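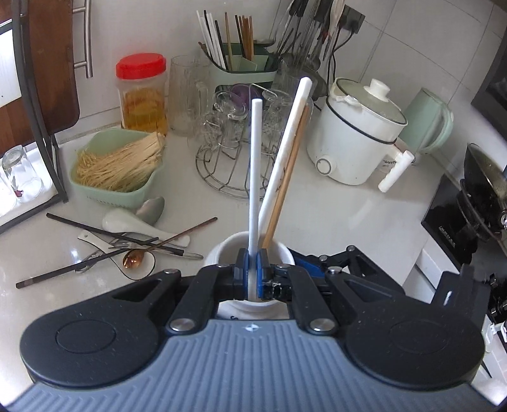

Ticket 3683: Salt dough ornaments puffing up and cracking in the oven
Product: Jurnine Family Craft Box, salt dough set
Status: Closed - resolved
Opened: April 15, 2025
Handled by: Haris Rana, Nulance Crafts support

Customer report

I bought the salt dough set to make handprint ornaments with my two kids. We mixed the dough the way the leaflet says, cut out circles with the cutter and baked them. The first tray puffed up in the middle and the handprints almost disappeared. The second tray was flatter but had cracks running in from the edges. One broke in half when I put the ribbon through. The kids are 4 and 6 and would like to paint something that doesn't fall apart. What am I doing wrong, or is there a problem with the mix?

First reply from support

Thank you for writing in. Puffing and cracking can both come from the oven, so I need a few details before I send a new mix.

What temperature did you bake at, and is it a fan oven?
How thick was the dough when you cut it?
Did you add anything that wasn't in the box?
What does the batch code on the bag say?

Customer answer

350 degrees, fan oven. The leaflet says "low oven" and no number, so I used what I use for cookies. Thickness I'd guess at half an inch, it was hard to get the kids to stop pressing on one side. I ran short for the last few and topped it up with flour from my own cupboard. Now that I look, the flour I used was self-rising. I don't know which tray that dough went into, it all got mixed back together. Batch code starts with MW and the rest is smudged.

Support notes (internal)

MW is the Mwaipopo flour blend, packed as plain flour. Checked the complaint list for the same blend and found 2 others, both for torn bags, nothing on baking. Leaflet in this box is the old one with no oven temperature. Baking at 350 with the fan on is far too hot for this dough. The outside sets hard, steam collects underneath and the middle lifts. Self-rising flour would do the same thing at any temperature. I don't think the mix is at fault. Made up one bag from stock to compare: quarter inch thick, 200 degrees, fan off, turned once after an hour. Flat, no cracks, print still clear. Same bag, second lot at 350: domed in the middle after 16 minutes.

Second reply from support

I tested a bag of the same mix and got your result at 350 degrees. At 200 degrees the ornaments stayed flat. Please try the following with the spare bag in the box.

Empty the whole bag into a bowl and add the water a spoonful at a time. Stop when the dough holds together and no longer sticks to your hands. If it gets too wet, add plain flour only.

Knead for ten minutes. This is longer than most people expect, and under-kneaded dough is where the edge cracks usually start.

Roll to a quarter of an inch. If the kids press one side thin, roll it again before cutting. Two wooden spoon handles of the same thickness, one on each side of the dough, will keep the rolling pin level.

Press the hands in after cutting and lift the circle onto parchment paper. Make the ribbon hole with a drinking straw, at least half an inch in from the edge.

Bake at 200 degrees with the fan off. Start checking at two hours. Turn them over when the tops feel firm. Let them cool in the oven with the door open a little.

Customer answer

Did this over the weekend. Much better. Eight out of nine came out flat. The one that cracked was the one my son made thicker than the others and wouldn't let me re-roll. They are still a bit soft on the back though, like firm clay. Can I paint them now or do they have to go back in?

Third reply from support

Please don't paint them yet. Soft backs mean there is still water inside, and paint on the front will hold it there. Put them back in at 200 degrees, face down, for another hour. If you'd like the oven free, leave them on a wire rack in a dry room for three days and turn them each morning. They are ready when the back sounds hard if you tap it with a fingernail.

The small crack can be filled with a paste of leftover dough and water. Push it in with a toothpick, smooth it with a damp finger and dry it again.

For painting, the acrylics in the box are fine. Seal both sides when the paint is dry. We sell the Munulell varnish for this, but any clear craft varnish works - two thin coats, including inside the ribbon hole. Please do the varnish yourself with a window open. Keep the finished ornaments away from pets, since the salt in them can make a dog very sick.

Customer answer

Back in for an hour and they are hard all the way through. Painted and varnished, no new cracks. The repaired one has a line you can see if you look for it. Please put the temperature on the leaflet.

Closing notes

Cause: oven too hot, dough too thick, self-rising flour added. No fault found in the mix. No refund requested. One replacement bag sent for the two trays lost.

Leaflet: text change passed to print. New version gives 200 degrees, fan off, quarter inch thick, plain flour only. Next print run is 1,000 copies, due in May. Until then, a printed slip goes in each box at packing.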